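Planning for Automation, Session 5: The Equipment Budget
Instructor: Ivone Sampaio
Handout revised 2018-06-15

Welcome back! Today we get to spend money (on paper, sadly). Last session you picked a task for your project team. Now you'll work out what it takes to equip that task, and I think you'll find this is where a project starts to feel real.

Begin with the task and leave the catalogs closed for a while. Our running case is Orko, the tableware project: chopsticks, spoons and a utensil holder on a small table. Thin, round things are a great test for fingertips, and they tell you a lot about what you need to buy.
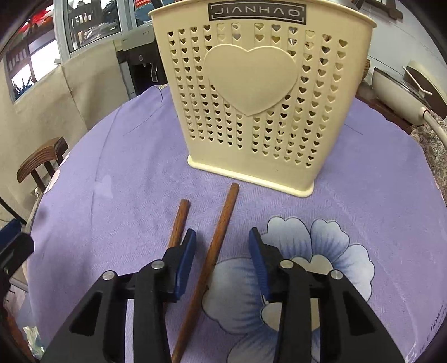
Figure 1. Hand-held gripper with blue fingertips on either side of a chopstick.

Look at the fingertips first when you price a gripper. They touch everything, so treat them as a supply item with its own line. Then go through the linkage and the screws and ask the supplier which parts are sold separately. Máté Boros will bring the Rashti and Jullix quote sheets next session, and they make a lovely comparison: one bundles the spares, the other lists every screw.

Your budget sheet needs these lines:
Grippers, including any spare unit
Fingertips and other wear parts
Lighting and stands
Cables, chargers, mounts
Props (table, cloth, the objects themselves)
Operator hours, training included
Contingency

Props get forgotten every year! They're cheap, but somebody has to order them, and a mixed set of utensils is worth far more to you than a drawer full of identical spoons.
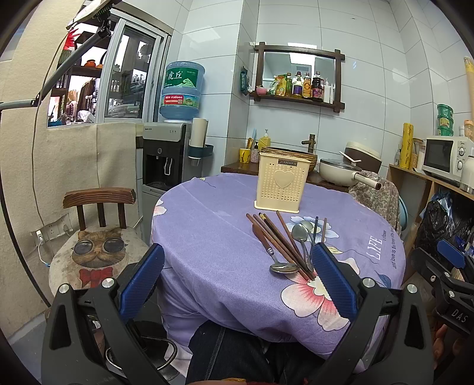 How many grippers should a first budget include?
Plan on two per station, and price a third as an option so you can see what a spare would do to the total.

Operator hours deserve real care. In the Edar plan from December, hours came to almost 30 percent of the total, and the team had left training out of the first draft. Put it in from the start, on a separate line, and have fun with the rest.

For next time: one budget sheet per team, two pages at most, with your contingency figure explained in a sentence or two. Bring questions for Máté.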